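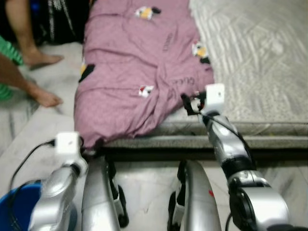 Progress report: household linen and room turnover, Woltum residence
Prepared by Fermín Cáceres for the Ikonen housing grant
16th July

1. Scope

This report covers the second phase of work at the Woltum residence, a former boarding house dating from 1930. The grant pays for bedding, laundry supplies and small furnishings in the furnished rooms, and for the labor needed to turn a room over between tenants. Building repairs are reported separately under the Dukora account.

2. Bedding

The procedure for beds was revised in this phase. Covers and comforters are now taken off the mattress before any floor work starts. Under the old order, dust from sweeping settled on the bedding and the covers had to be washed a second time.

Comforters are folded lengthwise, rolled into a bundle and left on the bed until the floor is done. The lengthwise fold was chosen over the square fold after a short comparison in two rooms. Rolled bundles fit the hall shelves with no change to the shelf spacing. The square fold required the upper shelf to be raised. Thin comforters with a smooth finish tend to unroll when carried and should be tied.

Mattress fabric is checked for stains at each turnover while the cover is off. Replacement is requested only where a stain goes through to the filling. No replacement is requested in this period.

3. Laundry and floor items

Small cloths go into a plastic bucket on the floor and are carried down together with the sheets. White cloths are kept apart from dyed covers at this stage. Flondex detergent remains the standard supply, and the present stock will last until September.

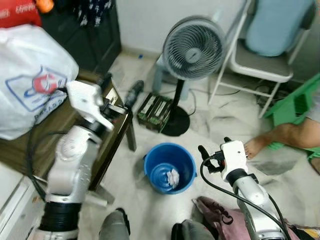
Pedestal fans stay in the rooms during summer. Cables are the main open item. Where a fan and other equipment share one wall, cords end up across the floor between the furniture legs, and sweeping under the chairs takes longer than planned. Cord clips have been priced and are included in the request below. Folding chairs and seat cushions are to be wiped at each turnover, and tools are to be returned to the ground floor closet.

4. Inventory

Printed covers have been added to the linen list by base color and motif, for instance "mauve, cartoon birds". Color alone was not enough to return an item to the correct room after washing.

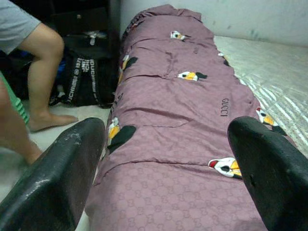
Lettering on the fabric is entered in the notes column only and is not used to assign a value. All comforters are carried at the same replacement cost of $40. The list now runs to entry 1007, including items retired in the first phase. Retired items will be moved to a second sheet before the next report.

5. Spending and requests

Spending on linen is within budget. Labor is slightly over, due to the repeat washing described in section 2. Approval is requested for the following:

Cord clips for all furnished rooms
Cotton ties for rolled comforters
One additional bucket per floor

6. Next period

The revised bedding order will be applied on the upper floor. Turnover times will be logged per room, with bed, floor and laundry entered separately. The next report is due in September.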